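# Rules for Robots (and for the People Near Them!)

Have you ever been told not to run around the pool? You probably know why. The ground is hard, water is slippery, and knees are soft. Pool rules come from people thinking about what could go wrong before it does.

Robots have rules too, and lots of them! Some are for the robot and some are for the people who build it. Quite a few are for anyone who happens to be standing nearby, and that could be you one day.

## Who makes the rules?

A rule that lots of people agree to follow is called a **standard**. You use standards all the time without noticing. The plug on your toaster fits the socket in your kitchen because the people who made the toaster and the people who made the socket followed the same one. Imagine if they hadn't – cold bread for breakfast, every single day.

Robot standards are written by groups of people who sit down together and argue (politely, most of the time) about questions like these:

- How hard may a robot push before it has to stop?
- What colour should the stop button be?
- How close can a person stand while the robot's arm is moving?

They write the answers down, other people check them, and then everybody argues a bit more. It can take years. The safety handbook at the Rantala workshop is 96 pages long, and that's only for one workshop!

## Rule one: know where the robot can reach

Stand up and stretch out your arms. Now turn in a slow circle. All the space your hands could touch is your **reach**. If your little brother walks into it while you're spinning, he gets bopped.

A robot has a reach as well, and the first job in any robot room is to work out how big it is. For a robot arm bolted to a bench, that's fairly simple. For a robot with legs it gets much trickier, because the reach goes wherever the legs go. People add extra room on top of that in case the robot tips over. A grown-up-sized robot can be very heavy, and it won't say sorry if it lands on your foot.

Cables need thinking about too. They can carry power or messages, and they can also trip people up. Good practice is to know where every cable runs before you switch anything on, and to keep walking paths clear of them.

Home-style rooms make great places to practise, with furniture and curtains and all the usual stuff that factories don't have.

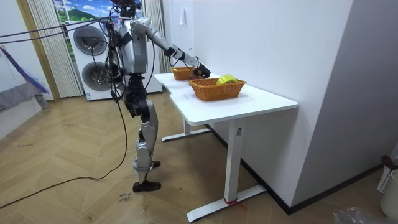
Esko Kettunen reckons the reach rule is the one people forget fastest, as they get used to a robot after a week or so and start leaning in past it to grab a pencil. His advice is to treat every morning as the robot's first day.

That's great advice, and it works for other things as well. Plenty of people are careful the first time they use a sharp knife. The trick is being careful the hundredth time!

## Rule two: somebody always has the stop button

Every robot room should have an **emergency stop**. It's usually a big red button, often shaped like a mushroom so you can whack it with your whole palm. You shouldn't have to read anything or find a tiny switch.

But there's a catch. What should a robot do when it stops? If it's an arm on a bench, it can usually just freeze. If it's a robot balancing on two legs, cutting the power might make it fold up and fall down! So the people who plan the stop have to think about what happens *after* the button is pressed. They might hold the robot up with a frame, or have it sit down gently first.

At Jisthorpe, the person holding the stop button isn't allowed to do any other job. No typing, no chatting, no sandwich. They swap every 12 minutes, because watching carefully is tiring work. Try staring at a kettle for that long and you'll see what they mean.

## Rule three: start with things that don't matter much

When you learnt to pour a drink, somebody probably gave you a plastic cup. Robots get the plastic-cup treatment too. They practise on everyday things that are cheap and not too heavy, with no sharp edges. If one gets squashed or dropped, you wipe up and carry on.

Sorting is a favourite practice job. You pick a few objects, decide where each one belongs, and see how the robot goes. It sounds easy, but a robot hand has to learn that different shapes need different grips. You'd never pick up a ring the same way you pick up a banana! 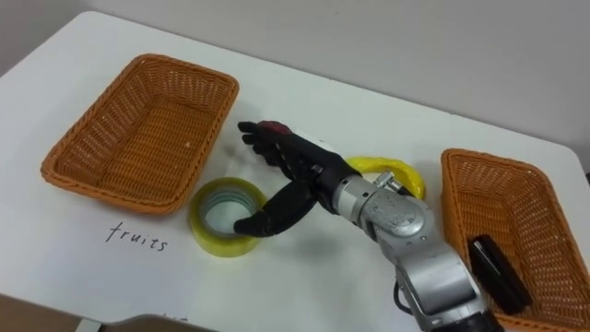 Clear labels are part of good practice as well. A label tells every person in the room what's *supposed* to happen, so if something ends up in the wrong spot, you can all agree that it's wrong. Without one, you might spend the whole afternoon arguing over whether a tomato counts as a fruit. (It does. Sort of. Ask a cook and a gardener and stand well back.)

## Rule four: write it down, even the flops

Scientists keep notebooks, and robot people do too. Every try gets written down, including the ones that go wrong. *Especially* the ones that go wrong!

The Kusent project logged 1,914 tries at picking things up, and 754 of those were misses. You might think that's an embarrassing number. The team was thrilled with it, because every miss had a note beside it, and the notes showed that most of them happened with round objects near the edge of the table. Now they knew exactly what to work on next.

If they'd only kept the good tries, they would have had a lovely tidy notebook and no clue what to fix.

## Rule five: ask before you film

Many robots have cameras, and some of those cameras are in places you might not expect. If a robot is working in a room like a bedroom or a kitchen, it could see family photos, letters, or somebody wandering past in pyjamas.

So people should be told when a robot's cameras are on. They should be able to say "no thanks", and things with names or addresses on them should be put away first. You can use this rule at home with a phone, too.

## Your turn: be a rule writer!

You'll need a friend, a few soft toys and two boxes.

1. One of you is the robot. The other is the safety boss.
2. Put masking tape on the floor to mark the robot's reach. Add one extra step all the way round.
3. Label the boxes. You choose what goes where!
4. The robot sorts the toys slowly, using one hand.
5. When the safety boss calls "Stop!", the robot must freeze.
6. Write down every try, hits and misses.

Then swap over and play again. Did you need a new rule? When we played it at Grorko, our robot kept sneaking toys in with its elbow, so we added "hands only". Write yours on a big sheet of paper and stick it up where the robot can read it.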